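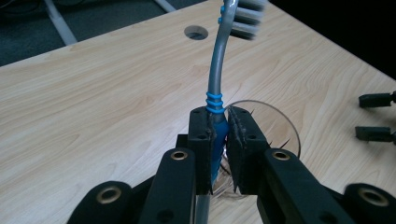
I'll go to my grave arguing that councils should bring back the free hard rubbish collection, and I'm cranky enough about it to put it in writing. Sallwood scrapped ours in September and swapped it for a booking system with a $248 fee if you go over three items. Three! Have you ever cleaned out a garage? It's the little stuff that gets binned without a thought, your toothbrush with the grey plastic handle and all the rest of it, and that goes out every week, no dramas. A desk is another story. A decent honey-coloured wooden one, grommet hole and all, used to sit on the nature strip for an hour before some uni student carted it off, rapt.

I furnished my whole first flat that way. My neighbour Johanna Hubmann got a bookcase, two lamps and a perfectly good wok off Pichler Street in one arvo, and she still has the wok.

Now people dump things behind the shops at night – of course they do – and our rates pay for the clean-up anyway. I'd happily cop a few messy footpaths twice a year to get the old system back. I've emailed my councillor, and I'll be emailing again.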